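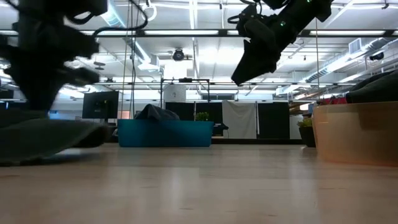 The Gindow pair over the sorting table, with the teal and orange bins.

I've put off writing this review because I wanted to live with the Gindow for a while first, and now that we've had it since December I feel I can be fair to it (and a bit fond of it, too!). We handle returned workwear at Bemden, and before the two arms came, six of us stood at that table picking cloths and garments out of bins all day long. My shoulders remember it well.

Setup took us 17 days, which was longer than Zeman, the dealer, had led us to hope. Dark fabrics on top of each other still slow it down, and on a good shift it gets through up to 800 pieces. The green lights on the arm are easy to spot from across the room, which I like more than I expected.

What changed most is the talking. Steinar Ásgeirsdóttir, who used to sort beside me, now does repairs and checks, and we had to ask for a shared coffee break at 10 so we'd still see each other. All our jobs were kept, though the new ones need training, so please budget for that. Four stars from me.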